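Equipment budget: what we are asking for next year

The equipment request for the home tasks lab goes in at the end of February, and several of you have asked what is on it. The short version is one more arm, a proper stock of spare fingers, and furniture.

The arm first. We looked at two suppliers, Zaltton and Pranine. Zaltton's quote was lower on the arm itself, but the service contract was separate and had to be renewed every year. Pranine includes service for the first 4 years and will swap a failed wrist joint on site. Tarek Bouzid put both quotes side by side over the full life of the equipment and the gap came out small enough that we went with Pranine. Delivery is quoted at up to 10 weeks from the order, so if approval slips into spring we should not plan any two-arm work before summer.

Gripper fingers are the item we got wrong last year. We budgeted for a handful of spares and used 55 sets. They wear fastest on wiping and scrubbing tasks, where the fingers get pushed against bowls, trays and tabletops all day. This year Pascal Weidemann has put in for 69 sets, bought in one order to get the bulk price. Please log every set you take from the cabinet, including the ones you put back.

Furniture has never had its own line before. Until now we bought it from petty cash when a drawer runner gave out, and the replacement was always a slightly different size, which meant new measurements and a lost afternoon. We want to buy nightstands, side tables and small cabinets in matching pairs from Lương, with one of each pair kept in storage. The drawers matter more than the looks. Round knobs, bar handles and cut-out pulls all need to be in the set.

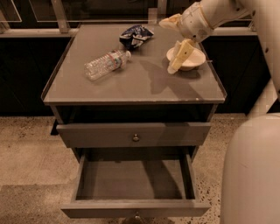

Photo: Tarek Bouzid

Small props stay under consumables. Sponges, bowls, water bottles and snack bags are cheap one at a time, but they add up over a quarter and they go missing. Pascal would like one shared order a month - send him your list by noon on the first working day.

Two things were left out. The mobile base upgrade from Zukell is on hold until we know whether the doorway to the second room can be widened, and new lighting will be paid for by the building if it happens at all. If your project depends on either one, talk to Tarek before the request goes in. Changes after that have to wait for the midyear review.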